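Search this forum Enter keywords

Framing costs for the Westden open show

papermoth
Hello all. I have seven drawings accepted for the open show in Westden and the rules say "framed, ready to hang". The framer in Tadcombe asks 60 pounds for each. Is this normal? They are small, pencil on grey paper, and I will be happy if I sell two.

kilnside
Normal, yes. I paid more last April. But do you need glass on all of them? Ask if you may pin the paper directly to the wall.

papermoth
I asked already. They said no pins, because of the insurance.

oldgesso
Please don't listen to people who pin. Paper without glass gets touched, and then you have a thumb mark for ever. Pay the framer.

kilnside
I have pinned work for years and had one mark. One. Visitors look longer when there is no reflection.

oldgesso
We will not agree on this. Graphite is not ink, it moves.

tern_and_tide
You could buy ready-made frames from Droro and cut the mounts yourself. I did it for a group show at the Ortuño rooms. My whole budget was 400 and I still had money for the printed list. The first two mounts were crooked, so buy extra board.

papermoth
Thank you, this is helpful. I have a good knife but no proper cutter for the sloped edge. Is a straight cut acceptable?

tern_and_tide
For pencil, yes. I even prefer it. Only change the blade often and work on a big table, with the board lying completely flat.

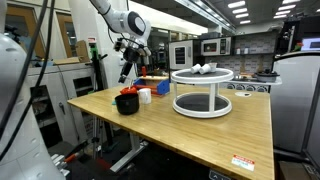 I also leave the bottom border a little wider than the top - it is an old habit, but the drawing sits better this way.

oldgesso
On the last point we agree.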